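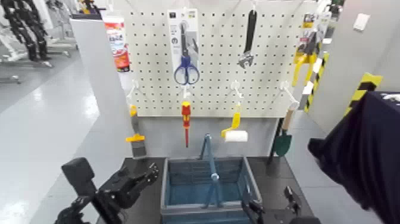
Scissors, a wrench and a paintbrush on a pegboard. Tool lending is part of the Narkbridge plan.

Narkbridge library to stay open through winter, hours cut on two days

By Sorcha Ní Bhriain
July 2018

The Narkbridge branch library will not close this fall after all. Town council voted Thursday night to keep the doors open through at least the end of January, with shorter hours and a new lending shelf for household tools paid for out of the same pot.

Vote was 7 to 2. Took most of the evening to get there.

The branch had been on the list of possible cuts since spring, when the council's first draft budget left its line blank. A petition to save it picked up 1,829 signatures, most of them on paper, collected at the grocery store and outside the Saturday market. Council members had copies in front of them Thursday. A few read out comments from the margins.

"I learned to read English in that building," said Kastriot Petek, who started the petition and spoke first in the public session. "My daughter does her homework there because our apartment is loud. I don't know where she goes if you lock it."

Petek went over his three minutes and was allowed to finish.

Under the plan that passed, the branch loses its evening hours on Mondays and Wednesdays, closing at 5 instead of 8. Saturday hours stay the same. Storytime stays. The summer reading program finishes as planned, and kids who have already turned in their sheets will still get their prizes. The computer room stays open but the printer goes up to 35 cents a page for color. Black and white is unchanged.

No staff layoffs, according to the council, though one part-time desk position that has been empty since the winter will not be filled.

The tool shelf was the surprise of the night. It was not on the printed agenda and several people in the seats asked what page it was on. Idea is simple enough — card holders in good standing can check out basic hand tools for a week at a time, same as a book. Late fees to be worked out. No power tools, at least to start, and borrowers under 18 will need a parent's card.

Supporters said it would bring in people who don't come now. Renters mostly, and anybody who needs a wrench once a year and doesn't want to buy one. Opponents said the branch should stick to books while money is this tight. One of the two no votes went on record as being against the shelf and in favor of the library, and asked for the items to be split. That motion failed.

The other no vote was over the roof. The north side has leaked since last January and the children's section has been moved twice to get it away from the drip. Repair is not in the plan that passed. The council said it wants a second estimate before it commits, the first one having come in well over what was set aside. A bucket is still in use by the picture books, residents said.

Also Thursday: the crosswalk by the post office was approved with no discussion. The dog park fence was put off again. A request to move the farmers market to the school lot got sent back for more infomation on parking.

Several speakers wanted to know what happens after January. Short answer, it goes back on the table with the rest of the winter budget. Petek said he plans to keep the petition going until then and has asked for a spot on the next agenda. He is looking for people who can take a clipboard for a hour or two on weekends.

New hours start the day after Labor Day and will be posted on the front door and at the desk. Books due on a Monday or Wednesday evening can go in the outside drop box, which will be emptied the next morning. Sign-up for the tool shelf is not open yet. The branch asked that people please not bring in donated tools until there is somewhere to put them.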